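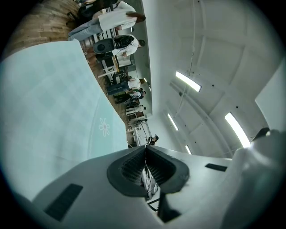 Piltorlow Tool and Repair Library
Progress report to the Arruda Community Fund
Second report, covering the period to 3 May 2026
Prepared by Imani Halvorsen, coordinator

1. Where we are up to

The library has now been lending from the Wovano Street hall for two full quarters. Membership stands at 281 households, against the target of 500 set for the end of the grant. Sign-ups were quick over summer, slowed through March and picked up again once the evening session started. We expect to fall a bit short of the target at the July count and have said more about that in section 6.

Lending is open on Saturday mornings and Wednesday evenings. The Wednesday session replaced the Thursday lunchtime one, which drew very few people and was hard to staff. Most Wednesday borrowers are renters who work full time, and a good share of them had never been in before.

2. Lending

The most borrowed items are the same as last time: the pressure washers, the carpet cleaner, the long ladders and the hedge trimmer. Demand for the pressure washers is well ahead of what we can supply and the wait at the end of summer was three weeks. We have bought a second-hand one from the equipment line, which has shortened the wait but not removed it.

Hand tools are borrowed less often than we predicted in the application. People tend to own a hammer and a couple of screwdrivers already. What they want from us is the thing they need once a year and have no room to store. We have stopped accepting general hand tool donations unless they fill a gap, and the surplus has gone to the men's shed at Flillness, who were glad of the chisels and planes in particular.

Late returns remain the main nuisance. We sent reminders by text from February, and this has helped. We still don't charge late fees. The question came up at the members' meeting and the feeling was that fees would put off the people the library is meant for. Instead, anyone with an overdue item can't book another until it comes back.

Two items were written off in the period: a jigsaw with a burnt-out motor, and a cordless drill that was left in the rain. Both were replaced from stock.

3. Repair mornings

Repair mornings are held on the last Saturday of the month. Lamps, toasters, vacuum cleaners and clothing make up most of what people bring. The sewing table has become the busiest part of the morning, and we now book it in half-hour slots so that people aren't left waiting until closing time.

Electrical repairs are still limited by how many people we have who are qualified to test and tag. One of our two testers has moved to Flillness and can only come every second month. On mornings without a tester we take electrical items in, label them and hold them for the next session. It isn't ideal — some owners would sooner throw the item out than wait — and finding another tester is the first job for next quarter.

We changed the intake form after the first report, as the Fund suggested. It now asks what the owner would have done with the item if the repair morning didn't exist. The answers are less clear-cut than we'd hoped. Many people tick both "thrown it out" and "kept it in a cupboard", and we haven't tried to turn this into a waste figure. We would rather report the answers as they come.

4. The hall and storage

The lease on the hall was renewed in February on the same terms. The landlord has fixed the guttering on the north side, and the storeroom has stayed dry since then, including through the heavy rain at Easter.

Shelving along the back wall was finished in March. Larger items are now kept at waist height or lower, which was a recommendation from the safety review. Petrol equipment has been moved to the ventilated cage outside, and fuel is no longer kept on site at all. Borrowers are told this when they book.

The ramp at the side entrance is not finished. The first quote came in well over the budget line and the second builder withdrew. A third has been out to measure and we expect a price within the month. Until the ramp is built, members who can't manage the front steps can arrange to have items brought out to the car park, and several do this regularly.

5. Budget

Spending is slightly under forecast overall. Wages and rent are on budget. Insurance went up by more than we allowed for at renewal and will be over for the year. Equipment is under, partly through donations and partly through buying second-hand. The ramp money is unspent.

We ask the Fund's permission to move $500 from equipment to insurance to cover the gap. No other changes are sought. Receipts and the full statement have been sent separately to the grants officer.

Membership fees stay at $25 a year, with a free concession membership on request. We don't ask for proof. Concession take-up is higher than in the last report, mostly through referrals from the neighbourhood centre.

6. Problems and changes to the plan

The membership target looks too high for the time left. The original figure assumed we would be lending from the Flillness side of the river by now, and the branch there has been held back by the delay to the council's community building. We have no new opening date from the council. In the meantime we are looking at a fortnightly drop-off at the Flillness shops, where members could collect items they had booked online.

The booking system has given us trouble. Reservations were lost on two occasions in March after an update, and borrowers turned up for items that had already gone out. The supplier has fixed the fault. We now print the bookings the evening before each session and will keep doing so through winter.

7. Next quarter

Find and sign up another electrical tester.
Get the ramp quote approved and a start date booked.
Trial the Flillness drop-off for six weeks.
Run the winter draught-proofing workshop, with window film and door seals sold at cost.
Carry out the July membership count and send the results to the Fund with the next report.

Questions about any of the above can come to me at the hall during lending hours, or by email at other times.

Imani Halvorsen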